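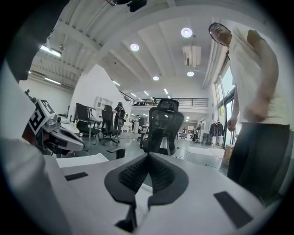

Mesh chairs with headrests, worth it for a shared workroom?

Gitska – 2022-03-31
We're fitting out a workroom with a mezzanine, and I've been going round in circles about chairs since February. I want black mesh with a tall back and a headrest, on wheels, because people stand and lean over the desks half the day and then drop into whatever is nearest. My budget is 80 dollars a chair, secondhand. Am I dreaming?

Bernel
Not dreaming at all! I got 13 from an office that was closing down and paid less than that for each. Do sit in every single one, though, and lean right back – a tired tilt spring only shows itself when you put your whole weight on it. I'd keep the headrests. My neck thanks me every evening.

Rudd
I'll disagree, kindly. In a shared room the headrest is never set for the person sitting down, and it catches every jacket that gets thrown over the back. Put up a proper clothes rack by the door and buy plain low backs, which also tuck in better when folks are on their feet.

Gitska
The jackets are a fair point, Rudd. We do have room for a rack near the glass door, with a fan beside it for the summer, and I suppose the boxes could go there too until somebody breaks them down.

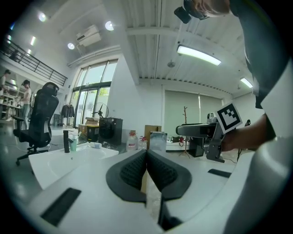 Ornadness
Mesh gets my vote over padding any day, especially if you have big windows and the afternoons get warm. Just vacuum it now and then, dear, or it goes gray. As for headrests, many of them come off with two screws, so you and Rudd could both be happy.

Rudd
Two screws and a drawer full of orphaned headrests! But all right, I'd live with that.

Bernel
Check the casters against your floor as well, Gitska. Mine were the hard kind, and I ended up changing the lot.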